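Long one today, sorry in advance. A few of you asked how you go about showing a robot a job by hand, and my answers in the replies keep getting out of control, so I'm putting it all in one place. Kettle on. 🧵

14 replies · 31 reposts · 208 likes

The short version: I hold a gripper in my hand, the same shape as the one that goes on the end of the arm, and I do the job with it. Pick up, move over, put down. A little camera on the gripper watches what the fingers are doing, and later on the arm tries to do the same from what it has seen.

3 replies · 9 reposts · 96 likes

We have two ways of doing it in our workshop in Distovthorpe. There's the hand-held one, which we call Carnus, and there's the older set-up, where you sit in a chair with a pair of handles and drive the real arm from across the room. That one is Tallodach. I didn't pick the names and I've stopped asking.

2 replies · 4 reposts · 83 likes

Tallodach is lovely in its own way. You feel terribly important in the chair! But the arm lags a tiny bit behind your hands, so you learn to move as if you were wading through porridge, and the robot then learns to wade through porridge as well. We had it stacking saucers in December and I could have knitted something between each one.

5 replies · 11 reposts · 142 likes

With Carnus you go at the speed of your own wrist, near enough. My first afternoon on it I was so pleased with myself that I whizzed through everything, and when I looked at the recordings half of them were a smear. So now I hum. Slow hymn tunes work best, and I have had complaints.

6 replies · 7 reposts · 119 likes

Some things I've picked up, for anyone starting out:

Squeeze gently and keep squeezing until the thing is properly down. If you let go a bit early (we all do it, it's how people put cups on tables) the arm learns to drop things from a small height.

1 reply · 8 reposts · 77 likes

Come at the object from a different side each time. You will want to do it your favourite way over and over, as it's comfy and it works. Make yourself start from the left, from the right, from too far back with your elbow in a silly place.

1 reply · 6 reposts · 71 likes

Keep your other hand out of it. This is so much harder than it sounds. My left hand has spent a whole lifetime steadying things for my right, and it creeps in to help without asking me. I sit on it now, or give it a biscuit to hold.

9 replies · 13 reposts · 187 likes

And leave your mistakes in if you put them right! I used to bin every take where I fumbled. Then we kept a batch where I'd missed, backed off and had another go, and the arm got much better at having another go itself. I found that quite moving, though it was late on a Friday and I was tired.

4 replies · 19 reposts · 164 likes

My usual session is 22 takes and then a proper break, away from the table. I've tried pushing on past that and my hand starts cutting corners. Of my last lot I threw out 4, mostly for going too fast (the humming had lapsed).

2 replies · 3 reposts · 58 likes

The fingers on my gripper stand side by side when they're nearly shut, and after enough hours you stop thinking of them as a tool. I caught myself pinching my thumb and finger at the sugar bowl at home the other evening, waiting for it to come into view.

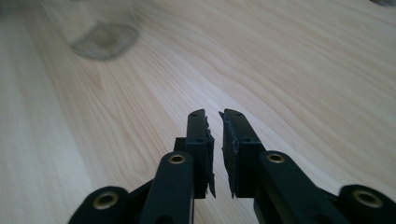

Jabłońska replied that she had gone the other way entirely: she started on a hand-held one, missed feeling how the real arm was moving, and is now back in the chair with the handles and much happier for it.

7 replies · 5 reposts · 92 likes

Which is fair, and I do see it. With the handles you find out straight away if the arm can't reach something. With the hand-held you can do a beautiful twisty movement that your wrist is perfectly happy with and the arm simply hasn't got the joints for. I've lost a good few takes to that. These days I try to keep my shoulder still and pretend I'm bolted to the bench.

2 replies · 4 reposts · 69 likes

Someone else asked whether it gets boring. A bit, yes, round the middle of the afternoon. But there's a moment when you stand back with your tea and the arm goes and does the job the way you do it, with the same little pause before it lets go, and I still get a silly grin every time.

8 replies · 17 reposts · 231 likes

Next week I'm on cloths and tea towels, which I'm told are dreadful. If you've taught one of these things to fold anything at all, please come and tell me how you held the corners.

17 replies · 6 reposts · 104 likes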